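Robot Learning Seminar, Unit 6
Cloth Folding from Demonstrations: Action Chunks and the Wrist View
Notes by Gopinath Unnithan, 15 Sep 2021

Before we start
Read the Folard report, sections 2 and 3. Skip the proof in the appendix unless you love that kind of thing (I do, come and talk to me).

1. Why cloth is such a good problem
A rigid block has six numbers for its pose and then you're done. A shirt has as many as you care to write down! Folard sidesteps this completely. There is no cloth model anywhere in it. The policy maps camera images and joint angles straight to the next 17 joint targets for both arms, and it learns that map from 400 demonstrations of folding. We call those 17 targets a chunk. Look at the long narrow fold in the red garment: one gripper rests on the near end, and the state we care about is mostly in the outline and a few creases.
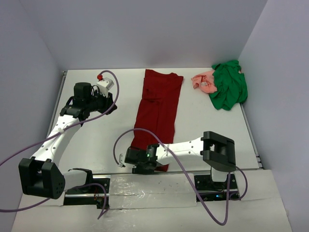
2. What the fixed camera misses
Murali Pillai asked last time why we need more than one view. Great question, and the answer is my favorite part of this unit. From the fixed camera, a gripper can cover exactly the bit of fabric it is about to pinch. The wrist camera moves with the fingers, so the gap between the tips stays in nearly the same place in every image. The policy only has to learn where the cloth is relative to that gap. Blur comes along with it: below, the right side of the fabric is smeared while the fingertips stay fairly sharp, and the lowest fold hangs just over the gap. 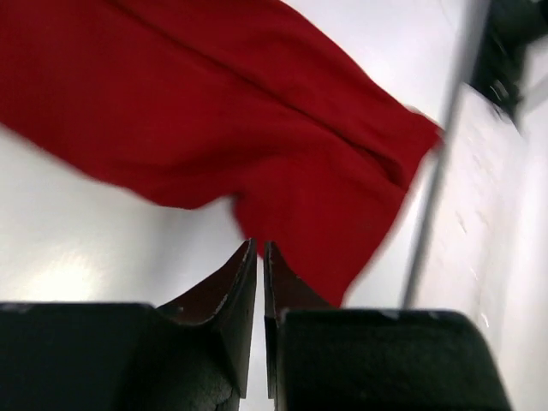 3. The ablation
Same policy, same training set, 300 test folds per condition.
Both views: 242 successes, or 80.7 percent.
Fixed view only: left for you. The raw logs are in the Akwood folder, so work out the rate and put a confidence interval on it.

4. For next time
Sketch what happens to a chunk of 17 if the cloth slips at step three. When does the policy find out? Bring your sketch on paper, messy is fine.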